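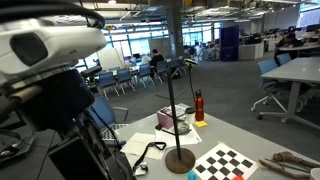
I stopped by the Janasthorpe student robotics club this week to see how they're getting on before the Skostum meet, and I left with a page of notes and a strong wish that I'd had something like this at school. The club has 13 members this year, up from 7 last September, and they've taken on a harder task than before. Their arm has to pick up ordinary things off a table and set them down where it's told. Ordinary is the right word, too. Between the black-and-white checkerboard they use for calibration and the gray keyboard, I saw a red metal water bottle, a pink box and a lanyard strap lying in a loop on some paper, and I'm told the lanyard is the one everybody dreads (a strap never lies the same way twice!).

Unnur Toft, who leads the club, let me sit in for most of an evening and put up with a lot of questions. She says the students spent their first month on calibration alone, which sounded dull to me until she explained it. The camera and the arm need to agree on where the table is, and if they're off by even a little, the gripper closes on air. "They wanted to skip it," she told me. "Then they tried skipping it."

The rules at Skostum are pretty simple. Each team gets 30 minutes and 3 tries per object, and the objects stay secret until the morning of the meet — so the club has been practicing with whatever comes to hand. Last year's winners, the team from Borkau, will be back, and there was plenty of talk about them while I was there. Most of it was friendly.

Travel is being paid for by Bjarnason, a local machine shop that has backed the club from the start. The students are still looking for a second driver for the van, so if you have a clean license and don't mind a lot of talk about grippers, drop Unnur a line through the club page. New members can sign up there too, and you don't need to know any programming to start.

Posted 2019-02-25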